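给小艇驾驶舱铺泡沫防滑垫：从打样到压边的完整做法

好多朋友问我，旧艇的驾驶舱地板到底值不值得自己动手铺垫子。我的回答一直是值得，而且比大家想的要轻松，只要你肯在打样这一步多花点耐心。

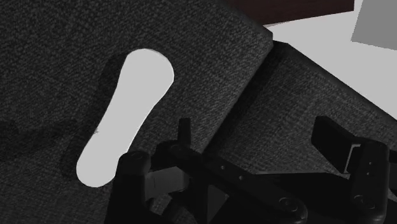
我自己的船是一条老Suvberg，开敞式驾驶舱，地板原来是喷的防滑漆，十几年下来磨得又滑又花，光脚踩上去一点都不舒服，夏天还烫脚。前年我终于下了决心，把整个驾驶舱外加尾部的登艇平台都铺了一遍。后来又帮码头上的邻居做了两条，其中一条是Magnusson的小钓鱼艇，角落特别多，做得我腰都直不起来（不过成品真漂亮！）。下面写的就是这三条船攒下来的经验，啰嗦的地方请多包涵。

先说材料

船用防滑垫最常见的是EVA泡沫，背面自带压敏胶，厚度一般五到六毫米。一定要买船用的，闭孔结构，抗紫外线。健身房或者儿童房那种拼图垫看着差不多，可是放到太阳底下晒一个夏天就会缩，边角翘起来，还特别难撕干净。

我这次用的是Ronow的卷材，整卷买比裁好的片材划算不少。颜色我劝你选浅一点的，深色耐脏，也确实好看，可是中午停在锚地，光脚走过去你就知道厉害了。

要准备的工具：

打样用的半透明塑料膜，或者厚牛皮纸
油性记号笔，粗细各一支
美工刀，刀片多备几片，别心疼
钢直尺，再来一把软尺
异丙醇和不掉毛的抹布
100目和300目的砂纸
硬橡胶滚轮
美纹纸胶带
胶膜边缘用的船用密封胶一小支

第一步：拆东西，清地板

能拆的都拆掉。座椅底座、桌腿插座、杆架、检修口的盖子，通通拿下来，螺丝用小袋子分开装，袋子上写清楚是哪儿的。我第一次偷懒，全扔在一个咖啡罐里，装回去的时候多花了整整一个下午。

原来要是有旧垫子或者地毯，先用热风枪低温慢慢烘，边烘边用塑料刮刀推。别用金属刮刀，胶衣划伤了还得补，得不偿失。残胶用专门的除胶剂，擦完用清水冲一遍，晾透。

接下来是打磨。老防滑漆上如果有鼓包或者起皮，先用100目磨平，再用300目过一遍，手摸上去没有毛刺就行，不用追求镜面。要是你的地板是那种很深的菱形防滑花纹，垫子只能粘住花纹的顶面，附着力会打折扣。这种情况我会先用环氧腻子把花纹填平，多两天工夫，可是后面省心很多年。

第二步：打样

这一步最要紧，也最容易被糊弄过去。我在码头上认识的Umesh Khurana做了半辈子帆具和船罩，他教我一句话，我到现在还记着：“样板差一分，垫子差一寸。”

把塑料膜铺在地板上，四周多留一掌宽，用美纹纸固定，要拉平，但别绷紧，绷紧了松手会回缩。然后沿着地板和侧壁的交线慢慢描，转角处多点几个点，回头再连成顺滑的弧线。

描完轮廓以后往里缩。靠侧壁的边缩六毫米，检修口和舱盖四周也缩六毫米，排水口四周我会缩到十毫米，免得水流过来的时候老是冲着胶边。缩进去的这条缝看着很清爽，又给泡沫留了热胀的余地，千万别贪心铺到顶。

样板上要写三样东西：哪边朝上、哪边是船头、这是第几块。听起来很傻，可是左右舷的样板长得几乎一模一样，翻过来又正好是反的，我就亲手裁废过一块左舷的。那块料后来剪成了杯垫，家里到现在还在用。

所有内角和外角都做成圆的，半径至少一个硬币那么大。尖角是最先翘起来的地方，脚一蹭，拖把一勾，就开始掀了。

第三步：裁切

把卷材放在屋里摊开过一夜，让它自己放平。刚拆开的卷材带着弯，直接裁尺寸会跑。

样板正面朝上压在泡沫正面，用胶带固定好，沿线下刀。刀要竖直，一刀切透最好，实在不行就先浅浅走一遍，第二刀再切穿。来回锯着切，边会很毛。长直线靠钢尺，弧线靠手稳，慢慢转料，别转手腕。刀片一觉得发涩马上换，我铺完整条船用掉的刀片够开个小铺子了。

里面的开孔最后切。先在圆弧两头各扎一个起刀点，从直的一段往弧的一段走，收刀的时候对准起点。要是拿不准，宁可先切小一圈，带到船上试过再修，泡沫切大了可没有办法长回去。

如果你想要漂亮的倒角边，可以用带斜角刀头的修边机，转速调低。第一次做的朋友我建议直边就好，也很耐看。

第四步：干铺

胶纸先别撕！把所有的片都摆到船上，看缝宽是不是一致，检修口能不能顺畅打开，座椅底座的螺丝孔对不对得上。人站上去走几步，蹲下来从船尾往船头看一眼，歪不歪一目了然。

位置满意了，用美纹纸在地板上把每一片的外沿都贴出来，做定位线。大块的中间再做一条对齐记号，后面会救你一命。

第五步：粘贴

挑个阴凉的日子，或者早上八点前后动手。气温在十八到二十六度之间最舒服，太冷胶不黏，太热胶又抓得太急，放歪了根本挪不动。我在六月的正午干过一回，再也不想来第二回。

用异丙醇把地板擦两遍，每擦一小片就换一面抹布，擦到抹布上看不见颜色为止。擦完就别再用手去摸了，也别让狗上船（我家那位总想帮忙）。

大块的垫子用“铰链法”：先把整片按定位线摆好，中间横着贴一道胶带压住，掀起半边，把背纸撕开剪掉，慢慢往下放，一边放一边用手掌从中间往外赶气。这半边贴好了，去掉胶带，再掀另外半边。两个人做最从容，一个人提着，一个人压。

铺好以后上滚轮，从中心往四周滚，力气要大，每一处至少滚两遍，边缘再单独多滚几遍。压敏胶全靠压力，这一步偷的懒，以后都会从边角上还给你。我用的是一把Wunda的窄滚轮，凹槽旁边也够得着。

第六步：收边和养护

登艇平台、台阶前沿这些老是泡水或者被脚踢到的地方，沿着边打一条很细的密封胶，用蘸了肥皂水的手指抹平。驾驶舱里面一般用不着。

贴完以后二十四小时之内别踩，七十二小时之内别沾水，也别急着把座椅底座装回去。拧底座螺丝的时候，螺丝孔周围的泡沫最好先掏掉一圈，让底座直接坐在玻璃钢上，不然泡沫被压扁以后底座会慢慢松。

平时清洗用中性洗涤剂加软毛刷，鱼血和防晒霜趁早擦。高压水枪可以用，喷嘴离远一点，千万别对着边冲。丙酮碰都别碰。

几个常被问到的小问题

边角翘了怎么办？掀开一点，用异丙醇把两面都擦干净，干透以后补一点接触胶，拿重物压一夜。翘得厉害的，把那个角重新切圆再粘。

买料要多留多少？我一般多备一成半。有条纹图案的要再多一些，对花很费料。余料卷起来放在阴凉处，别折，以后补一小块的时候颜色也对得上。

一条船要花多久？我自己那条，打样一个周末，裁切和粘贴又是一个周末，中间还有几个晚上在车库里修样板。做第二条的时候就快多了，手熟了，也舍得换刀片了。

如果你的驾驶舱有特别刁钻的形状，欢迎在下面留言，把尺寸和大概的布局写一写，我看到都会回，就是出海的那几天会慢一些。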